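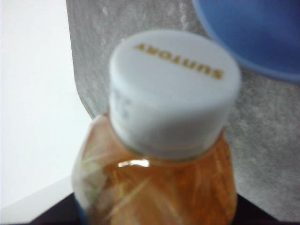
Issue 223

1/ ok so Plududow opens Saturday and I saw it last night at the early screening. going to dump everything here while its fresh. no spoilers till I say so

2/ for anyone who missed the trailer - island thriller, two brothers, one ferry a week. directed by Catherine Lamont. her second feature. first was the lighthouse one that played for like four days and vanished

3/ same actor plays both brothers. yes again. I know we just had three of these

4/ but he's good?? the older one barely talks. the younger one won't shut up. by the halfway mark I forgot it was one guy. there's a dinner scene where they pass the salt back and forth and I could not find the join

5/ plot, the safe version. older brother runs the ferry to Fornholm. younger one comes home from the city owing money. a passenger gets on and doesn't get off. thats the first ten minutes and it's all in the trailer so don't yell at me

6/ running time felt long. first hour flies, then there's a stretch around the harbor festival where everybody just walks around looking at boats. could lose 15 min easy

7/ the songs. ok. there are only two and one is over the credits. the other one is at the festival and I'd cut it, sorry. nice tune, wrong movie

8/ background score though!! low drum thing every time the ferry horn goes. my seat was shaking. see it somewhere with decent speakers

9/ someone asked about the crowd. I was in the big room, 649 seats, pretty full except the front rows. lots of clapping at his first entrance, then dead quiet for the ferry part which is a good sign

10/ language stuff - it's out in two versions same day, I saw the original with subtitles. subs are mostly fine. one line about the nets makes no sense at all, pretty sure a word got dropped

11/ haven't seen the dub. friend of mine has, says the voices for the two brothers are done by two different people. which kind of kills the whole trick?? will try to catch it next week and report back

12/ the villain. played by the guy from Vevano, remember the bank manager who cried in the elevator. he is having the best time here. wears one ugly green coat the whole movie and never raises his voice

13/ wish there was more of him. he's gone for almost all of the middle

14/ the women get less to do, have to say it. the sister has one great scene on the phone and then she's mostly standing in doorways. Lamont wrote way better parts in the lighthouse movie so idk what happened

15/ there's a dog called Puma. dog is fine. I am telling you now so you can relax and watch the movie

16/ ok MILD SPOILERS in the next two. skip to 19

17/ so the switch. I guessed it when the younger one ties the rope left handed. the camera stays on his hands just a bit too long and after that you're waiting for it. my sister didn't guess and she gasped out loud so maybe its just me

18/ what I didn't guess was who was on the ferry the second time. that got me. whole row went "ohhh"

19/ spoilers over, come back

20/ fight scenes - two, both short, both messy. nobody flies through a wall. the one in the engine room is shot so dark I lost track of who was hitting who, might be the projector

21/ Lamont did a quick Q&A after. said they used about 100 local people for the festival and most of them brought their own clothes. she also said the ferry broke down on day two and they had to rewrite the openning around it. I like the opening so good job ferry

22/ someone asked her if there's a sequel and she just laughed and took the next question

23/ comparing to the lighthouse movie bc people will ask. this one is bigger and louder, easier to follow. I think I still like the first one more. ask me again after a rewatch

24/ worth it? yes. go for the double role, go for green coat man. get your snacks at the festival song, you miss nothing

25/ stay for the credits btw. not a scene exactly, more like a sound. you'll know

26/ my score is 7.5. might go up to 8 if the dub turns out ok

27/ replies are open but pls mark your spoilers, people have tickets for Saturday

28/ oh and the interval comes at a really mean spot. go to the bathroom BEFORE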